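Working group on home-robot test rules: we need people who will argue

Mallisus is looking for testers, reviewers and a few plain skeptics to help write a set of good-practice rules for how household robots are tested and how the results get reported. The project is called Rella. It is run out of our Grinel office, and most of the work can be done from wherever you live.

If you already believe robots will be tidying kitchens by next year, please read on anyway, but you should know what you're walking into. This group was started by people who got tired of reading success rates with nothing behind them.

## Why we're bothering

A company says its arm opens drawers. Fine. Which drawers? Did the arm start a foot away, already lined up with the front? Did someone reset the drawer by hand between tries? Was the test run in a simulator, in a lab, or in a house where people cook? How many tries were thrown out, and who decided?

Last year we went through 504 published task results for arms working in home-type settings. We asked one simple thing of each: could an outsider set up the same test from what was written down? For most of them the answer was no. Some gave no starting position. Some gave a success rate and never said what counted as success. A drawer pulled open an inch and a drawer pulled open all the way were both down as "opened."

Simulated tests get a section of their own in the draft, and it's the one we fight over most. Simulation is cheap, it's safe and you can run it all night. It also lets you pick your light, your friction and your drawer, and then forget to tell anyone you picked them. We don't want to ban it. We want it labeled, every time, in the same sentence as the number.

We're not sure a rulebook will fix any of this. Plenty of rulebooks sit in a folder. The draft we have now is too long and in places too polite, and part of your job would be to say so.

## What you would do

There are two roles.

**Reviewers** read draft rules and mark up whatever is vague, unfair or impossible to follow. Expect one packet every couple of weeks. We'd like people who have had to follow somebody else's safety or test procedure at work: factory floor, hospital, lab, warehouse, kitchen inspection, whatever it was. You don't need to know any robotics. If a rule makes sense only to an engineer, we need to hear that.

**Testers** take a written task and try to run it in simulation exactly as written, with no filling in of gaps. When the instructions run out, you stop and write down where. Typical tasks are opening a drawer, moving a mug, or putting an item in a crate. You'll need to be comfortable with a simulator and with basic scripting. You'll also need to be stubborn about not "helping" a bad procedure along.

Both roles join one group call a month. Calls start at 3 in the afternoon, Grinel time, and we stop when the hour is up even if the argument hasn't.

## The rules as they stand

Version one of the draft has 16 rules. A few to give you the flavor, with the complaints we've already had:

- **State the start.** Every report gives the starting pose of the arm and the position of every object it might touch. (Complaint: "every object" is a lot of objects. Yes, it is.)
- **Define done before you begin.** The finish condition is written down ahead of the first try and doesn't change. (Complaint: sometimes you learn the condition was silly. Then write a new one and start the count over.)
- **Report all tries.** Thrown-out tries are listed with the reason.
- **Name the setting.** Simulated, lab or home. No blended averages.
- **Leave the clutter in.** Objects that have no part in the task stay where they were set, and the report says what they were. (Complaint: this slows planning down. We'd like to see by how much before we soften it.)
- **Log every human touch.** If a person moved, nudged, restarted or steadied anything, it goes in the report.

One rule about speed limits near people is so badly worded that we've pulled it until someone can explain what it means. That might be you.

## Pay and terms

Reviewers and testers are each paid a flat 2390 dollars for the full run of the project, half at the start and half when the last packet is in. It's contract work. There are no benefits and we won't pretend there's a path to a staff job, because we don't know that there is.

You keep the right to disagree in public. If you think the final rules are weak, you can put your name to a dissent and we will print it in the same document, at full length. You may also ask to be left off the list of contributors.

We can't take people who are now on the payroll of a company that sells household robots or simulation software. Former employees are welcome. Tell us when you left.

## What we can't promise

- That any manufacturer will adopt the rules. Two have said kind things about them. Neither has signed anything.
- That the Lumbantobing lab, which lends us its physical test kitchen, will stay with the project past December.
- That your favorite rule survives.

## How to apply

Send one page to Rogelio Estrella, who coordinates Rella at Mallisus. Skip the cover letter. Pick one of the rules listed here and tell us what's wrong with it: a loophole, a cost we've missed, a case where following it would make a test worse. Testers should add a short note on a procedure they once tried to repeat and couldn't, with whatever they can share of it.

Put "reviewer" or "tester" in the subject line. If you want to be considered for both, say so, though we'll only offer you one. We read everything that comes in and reply to everyone, usually within 3 weeks. No phone calls about the status of an application, please.

Applications close when the places are filled.
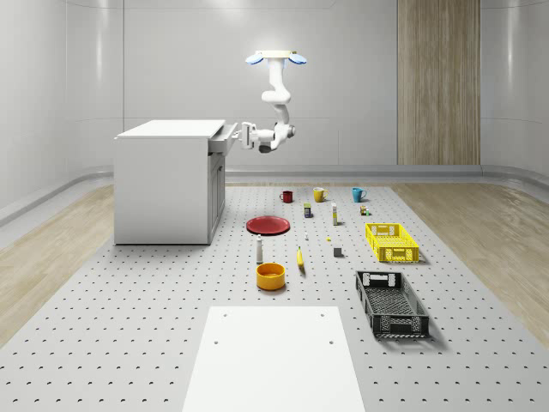

*Drawer task in simulation, gripper at the drawer, with mugs, crates and other household items set out on the platform.*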